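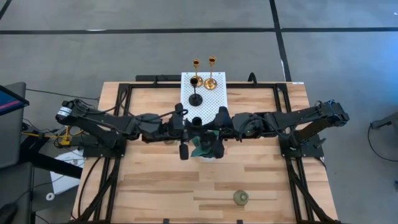 *Gold and black candlesticks on the white top, green cloth in front*

**hedlund_k** – October 3, 2025
Trying to settle the candlesticks before we dress the hall table at Hutcombe. Gold at the back, black at the front. My sister says mixing the two looks like a car boot sale. Opinions please. And what do you use for dusting the thin stems? I've just got a cotton cloth.

**Eilif Kristiansen**
Mixing is fine. I'd keep the heights uneven and leave more space. Cotton is all right if it's dry, but stay off spray polish on anything lacquered. I took the finish off one that cost me 16 quid.
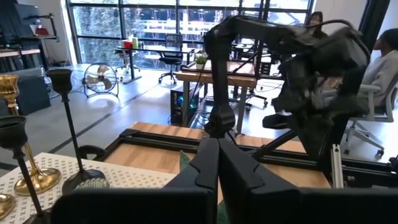 *Black and gold, closer in*

**catlow178**
I'm with your sister. The black ones have such wide bases that they crowd the gold. Pick one colour and put the rest in a cupboard until February.

**hedlund_k**
There isn't a cupboard, that's half the trouble.

**Eilif Kristiansen**
Disagree with catlow. All gold would look like a wedding.
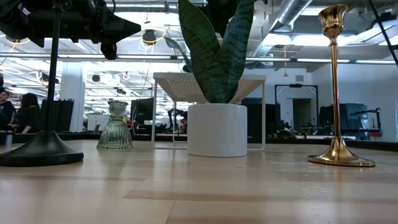
*Ribbed glass one, the snake plant, and a tall brass candlestick*

**Katia Mancuso**
I like this much better. Glass at one side, brass at the other, plant between. The brass has enough shape to stand by itself.

**catlow178**
Fine, but the plant is too big for that little table.
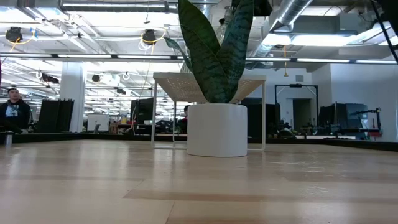
**hedlund_k**
The plant is staying, it's the only thing I own that thrives on neglect. I water it every 12 days or so, when I remember. Catlow has a point about size, so I've kept the pot in front of the side table and let the leaves come up past the top. The little silver cup over at the left edge is too far out to count as part of anything, so I might swap it for the glass.

**Katia Mancuso**
Keep the cup, bring it in closer to the pot.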